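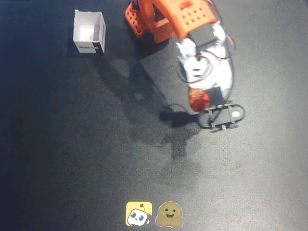 Azadeh Kiani wrote that her gripper closes fine when she drives it by hand, but under the policy it opens and shuts several times before it settles. Mine did the same until I changed how the commands are sent.

The policy puts out a new gripper value on every step, and small changes near the halfway point flip it. To fix this in Vulell:

1. Open the control config and find the gripper block.
2. Set two thresholds in place of one. I close above 0.6 and open below 0.4. Anything between keeps the last command.
3. Set hold_steps to 4. The command must stay the same for four steps before it goes to the servo.
4. Restart the control loop - a reload does not pick up the new block.

Replay a saved episode with the motors off and look at the gripper line in the log. If it still flips, raise hold_steps by one and replay. Past 13 the arm starts to lift before the fingers close.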